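The Examiner Who Wants You to Talk Less

The man across the table has failed people he liked. He has also passed people he would not, given the choice, sit next to on a bus. "The standards don't have a box for charm," he says, stirring a coffee that has been cold since I got here. "If they did, half the instructors at this airport would be out of work."

He is a designated pilot examiner, the person who rides along on your checkride and decides whether you go home with a certificate or a notice of disapproval. He agreed to talk on the condition that I leave his name out, partly from modesty and partly, I suspect, so that nobody at Tornstead would know which examiner hates the vending machine in the pilot lounge. We met in the briefing room there, under a sectional chart so old that one of the airports on it is now a Brisix distribution warehouse.

I had come to ask about the oral exam, the part before the flying, where the applicant and the examiner sit in a room and one of them sweats. Students fear the flight. He thinks they should fear the table.

"I ask a person what they need to have on board the airplane. Simple question. I get the answer, and it's right, and then they keep going. They tell me about the alternator. I didn't ask about the alternator. But now we're going to talk about it, aren't we?"

How long does that go on?

"As long as they like. I brought a sandwich."

He learned to fly at a grass strip, from an instructor who communicated mostly by sighing. His own private pilot oral lasted 12 minutes, he says, and consisted largely of a discussion about carburetor ice with a man who wanted to get to lunch. He doesn't recommend the method. These days he plans on a couple of hours at the table, and he builds the whole thing around a trip: here are your passengers, here is what they weigh, here is where they want to go, and here is the weather, which is not great.

"I want to see somebody say no to me," he says. "I'm the pushy brother-in-law. I've got to be at a wedding. I've got golf clubs. The number of people who will load my golf clubs into an airplane that's already over gross, because I've got a clipboard and gray hair – it would worry you."

It does worry me, a little. I ask what he does when they load the clubs.

"I ask them to show me the math. Most of them catch it. You can see it happen, the pencil slows down."

And if it doesn't slow down?

"Then we have a shorter day."

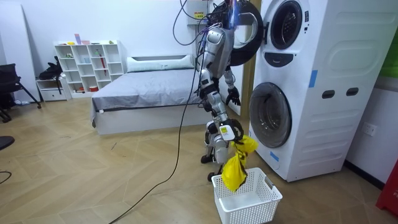 A humanoid robot with a yellow cloth in its gripper, next to a stacked washer-dryer.

Paperwork, he says, ends more checkrides than crosswinds do. The endorsement that was never signed. The name on the application that doesn't match the name on the driver's license. The knowledge test report left on a kitchen counter in another county. Last December he drove out to Nasution Field before sunrise, in sleet, to meet an applicant whose maintenance logs were locked in an office belonging to a mechanic who had gone fishing.

"In sleet?" I ask.

"He's a serious fisherman."

They waited. They drank the coffee. At 9 the ceiling came down and settled the question for everybody. He calls that a discontinuance, and he is careful to point out that a discontinuance for weather is no mark against anyone. You get a letter, you come back, you pick up where you stopped. The applicant came back eight days later with every logbook the airplane had ever owned, tabbed in colors, and passed.

He has opinions about tabs. He is for them, up to a point. "I had one fellow with so many sticky notes in the regulations he couldn't close the book. I asked him one thing about night currency and it took him nine tabs to get there. But he got there. You're allowed to look things up. I'd much prefer you look it up than make it up."

What he is not for is the memorized answer. Some students now turn up having drilled with a study program called Josik, and he says he can spot them by the second question. They have excellent posture and they answer in paragraphs.

"It's good stuff, I've got nothing against it. But I'll ask what a stall is and I get this beautiful speech. So I say, fine, you're turning base to final, you've overshot, what are your feet doing? And they look at their feet."

We get to the flying eventually, though he seems less interested in it. He would like you to use your checklist as if you had met it before. He would like a clearing turn. If you bust an altitude by a bit and fix it, he would like you to fix it and carry on without an apology, which tends to cost you another fifty feet. And he would like it known that he is not writing down your mistakes when he writes things down up there. Sometimes he's writing down the time. Once it was a grocery list.

I ask whether he still gets nervous himself, when somebody is checking him.

"Oh, terribly," he says. "I talk too much. On my last renewal the inspector asked me one thing about airspace and I was still going when he got up to find the restroom."

He looks at the clock over the door. His next applicant is out on the ramp, walking around a trainer for what looks like the third time, touching things. He watches her check the fuel caps again and picks up his clipboard.

"She's early," he says. "I like early." Then he goes to the vending machine, puts in a dollar, and gets it back.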